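18 jul 2025

**1/** Bueno, prometí contar lo de los últimos experimentos y llevo semanas dándole largas. Hilo sobre por qué nuestro brazo agarraba tan bien en simulación cuando todo era bonito y gris, y tan mal en cuanto le cambiábamos la mesa 🧵

**2/** Contexto rápido: trabajo con políticas que aprenden a agarrar cosas a partir de la cámara de muñeca. Entra imagen, sale movimiento de la mano. Ni mapa de profundidad, ni pose del objeto, ni nada que le chive dónde están las cosas. Entrenamos en Rellico, nuestro simulador de andar por casa.

**3/** La política base la llamamos Plotesow (el nombre salió de un generador de contraseñas, no le busquéis más). Con la mesa lisa de siempre iba como la seda. Yo ya estaba escribiendo la introducción del artículo, imaginaos la confianza.

**4/** Y entonces se me ocurrió cambiar las texturas de la mesa. Solo eso. Misma geometría, mismos objetos, misma luz. Mármol, madera, tela a cuadros, un terrazo feísimo que encontré por ahí.

**5/** Batacazo. De 551 episodios de prueba con mesas nuevas, salieron bien 355. Y los fallos tenían un patrón muy raro: la mano no se quedaba corta ni se pasaba, se iba hacia dibujos de la mesa. Vetas, nudos, la esquina de un cuadro.

**6/** Mi primera teoría fue que le faltaba variedad en el entrenamiento. La respuesta de manual: mete mil texturas al azar y que aprenda a ignorarlas. Lo probamos y algo mejora, pero los aciertos en la mesa lisa bajaban y el entrenamiento se hacía eterno (mi cola de trabajos en el clúster daba pena verla).

**7/** La segunda idea es la que nos quedamos, y la llamamos Bimitz. En lugar de randomizar a lo loco, cogemos el mismo episodio y lo renderizamos 2 veces: misma trayectoria, mismo objeto, distinta mesa. A la red le pedimos que la acción sea la misma en las dos versiones. Si cambia, penalización.

**8/** O sea, el par de imágenes le dice «todo lo que es distinto entre estas dos te tiene que dar igual». Es una pérdida de consistencia de toda la vida, no hemos inventado la rueda. Lo que sí nos costó fue ver *dónde* ponerla: sobre las características del encoder no hacía casi nada, sobre la acción final sí.

**9/** Para entender qué miraba la red montamos un banco de 6 mesas difíciles que no aparecen nunca en el entrenamiento. La que más guerra da es el mármol gris parduzco con vetas blancas. Tiene líneas finas que se ramifican, y por lo visto a Plotesow una línea clara que se bifurca le parece un borde de objeto estupendo.

**10/** Una vista del banco con el mármol, para que os hagáis una idea de lo que le llega a la política. La cosa verde y arrugada tipo repollo es tan grande que se sale por abajo a la izquierda. La pinza está abajo a la derecha, y fijaos en la maraña de vetas que queda cerca de la punta del dedo vertical.
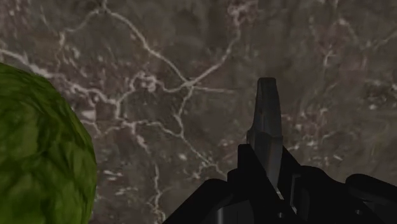

**11/** Con imágenes así hicimos los mapas de saliencia. En Plotesow el calor se repartía entre el objeto y las vetas. En Bimitz se concentra muchísimo más en el objeto y en los dedos. Ya sé que los mapas de saliencia hay que cogerlos con pinzas (perdón), pero la diferencia se ve a simple vista y cuadra con los agarres.

**12/** ¿Y los números? Bimitz recupera en mármol casi todo lo que perdíamos, sin empeorar en la mesa lisa. La tabla completa irá en el preprint, prefiero no soltar porcentajes sueltos hasta que terminen de correr todas las semillas, que ya me ha pasado lo de tener que borrar un tuit.

**13/** Cosas que NO arregla, que luego me lo preguntáis:

- Mesas con reflejos fuertes. Ahí cambia la imagen entera y los pares no lo cubren.
- Objetos del mismo color que el fondo. Sigue dudando un montón.
- Objetos muy pegados a la cámara. A veces la política arranca en la dirección correcta y luego se lía cuando lo verde (o lo que toque) ocupa demasiado.

**14/** Sobre ese último punto tengo una sospecha: en el entrenamiento casi todos los episodios empiezan con el objeto entero a la vista, así que ve poquísimos casos con medio objeto fuera. Estoy generando arranques más incómodos a ver si es eso.

**15/** Todo esto es simulación, ojo. Lo siguiente es pasarlo al brazo real que tenemos en Laaksonen, con mesas impresas en vinilo para poder cambiarlas rápido. Si el calendario aguanta, en octubre cuento cómo ha ido, salga bien o salga un desastre.

**16/** El código de los pares lo subo en cuanto lo limpie (ahora mismo hay variables que se llaman `mesa_fea_final_v2`). Si alguien ha probado algo parecido con la pérdida puesta en la acción, contadme qué peso le disteis, que yo lo ajusté a ojo y me da un poco de vergüenza ponerlo en el artículo 😅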